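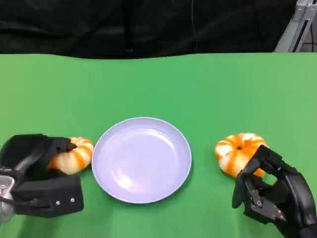
Table-clearing station, two-handed task. Left gripper holding one striped pumpkin beside the plate, right hand on the other.

Dunix household chores project - progress report, October

Short one this time, the long version with the logs goes in with the budget sheet. Covers work since the last report, at the Zusidby site only. The Skokov people send their own.

Where we are

You asked in your last letter for a plain answer on whether the machine can do chores yet. Plain answer: some, slowly, on a good table. Not in a kitchen. Setting a plate and putting things on it is the closest we have to a finished chore. Wiping is second. Folding is nowhere and I would rather say so now than in the spring.

Numbers for the plate task. 150 attempts started, 143 ran to the end without somebody hitting stop. That's the good number. The less good one: of those 143, only 51 had both items on the plate and staying there. The rest finished in the sense that the arms went home and the program was happy. We are now reporting both figures every time and would ask that the first one not be quoted alone.

What goes wrong

Mostly the second hand. Single-handed picks are fine, have been fine since summer. Trouble starts when both sides work at once near the same plate. One side bumps the plate, plate shifts a little, the other side still believes in the old position and lets go over the rim. Round things then roll. We picked the small pumpkins on purpose, lobed shapes are harder than the blocks we started with and closer to what is in a real fruit bowl. They are not easy though. The multi-fingered hand likes to push before it closes.

Glare off the plate is a second problem. Overhead lights put a bright patch on it and the plate finder sometimes takes the patch for the edge. Changing the lights would fix the numbers and teach us nothing about kitchens, so the lights stay. Two people here disagree with me on this, noted.

Speed: a person does this in a few seconds without looking. We take 50 seconds on a clean run. Was worse. Still no one would wait for it at home.

Shop-floor side

Kolář asked for the same test with parts going into shallow trays, two hands, mixed sizes. Honest view is that this comes first, before any household. Trays can be fixed down, lighting doesn't change at 4 p.m., and nobody minds a machine that takes its time if it keeps going through the night shift. We ran a short trial with the tray clamped and the rolling problem mostly went away. Too few runs to put a figure on it, so I haven't.

Would not promise unattended work there either. Stops still need a person to come over, look, reset. One person could maybe watch several stations. Not tested.

Spending

On plan except fingers. The right hand is eating tendons faster than we budgeted and the supplier lead time got longer. Asking to move the unused travel money to spares - form attached, needs a signature before we can order. Everything else within the line items.

Next

- plate position re-checked after every contact, not just at the start. Code is written, needs testing on the arms
- second plate, darker, matte
- items swapped without telling the operator which
- tray runs for Kolář, enough of them to report properly
- wiping task gets its own write up, seperate from this one
- stop work on folding untill the hand is sorted. Need your OK on this as it is in the original agreement

What I need from you: the spares signature, a yes or no on folding, and a decision on whether the next demo is the household table or the trays. My vote is trays. If it has to be the table please let us show it at real speed, no sped-up video. Visitors can stand 50 seconds.

Full log to follow with the budget sheet.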